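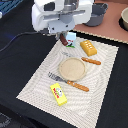
Who trains the robots at Prundar? The kitchen staff do, in pairs, after a two-week course.

Print | E-mail this page
Wednesday, June 24, 2026, by Yeshi Lencho
Filed under: Student Work > Jobs and Machines

I interviewed 14 workers in Lastville. Most used to set tables all shift. Now they lay out practice items and log each run.
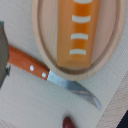
Boonmee Hemmin misses talking while she worked. Her wrists hurt less, but the logging adds 20 minutes to her day, and six others told me the same.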